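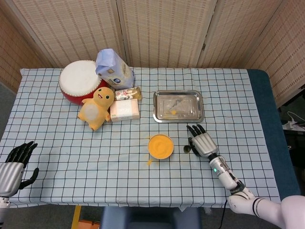 Combien de démonstrations faut-il enregistrer pour une tâche à deux mains ?

Pour le TP, on demande 200 épisodes valides par binôme, pour une seule tâche. Les essais interrompus ne comptent pas dans ce total, mais on les garde dans un dossier à part.

Séance 2 : constitution du jeu d'exemples
Enseignante : Sumathi Sastry. Encadrement des TP : Farhad Alipour.

1. Vocabulaire
Un épisode va de la position de repos à la position de repos. Il contient les images de la caméra de tête, les angles des articulations des deux bras et des doigts, et la commande envoyée par l'opérateur. Les trois flux sont horodatés par la même horloge. Un décalage entre image et commande ne se rattrape pas bien après coup ; on le vérifie donc avant de commencer.

2. Variation
Un modèle entraîné sur une disposition unique apprend la disposition. Entre deux épisodes, on déplace le bol et le plateau de quelques centimètres et on change l'orientation du plateau. Les objets qui ne servent pas à la tâche (peluche, boîte, tambour, sac en papier) restent sur la table et changent de place tous les dix épisodes. La nappe à carreaux ne doit pas servir de repère : on ne pose pas le plateau en suivant les lignes.

3. Matières en poudre
La poudre jaune orangé pose un problème particulier, car son état n'est jamais deux fois le même. Des grains tombent sur la nappe autour du bol. On ne nettoie pas après chaque épisode, sinon le modèle ne verra que des tables propres. On nettoie toutes les demi-heures et on note l'heure dans le cahier. Le niveau du bol est noté en début d'épisode : plein, moitié, fond.

4. Tri
Le jeu de l'an dernier, recueilli en avril par Hae-won Pyo et Barry Blackburn, comptait 759 épisodes avant tri. Motifs de rejet les plus fréquents : départ hors position de repos, main qui masque le bol pendant toute la prise, pause de l'opérateur. Une hésitation courte suivie d'une correction est conservée.

5. À rendre
Le dossier des épisodes, le cahier de séance et une page sur vos choix de variation. Dépôt sur Citley avant le dim. 9 juin. Séparation imposée : 170 épisodes pour l'apprentissage, le reste pour la validation, tirés par séance et non au hasard.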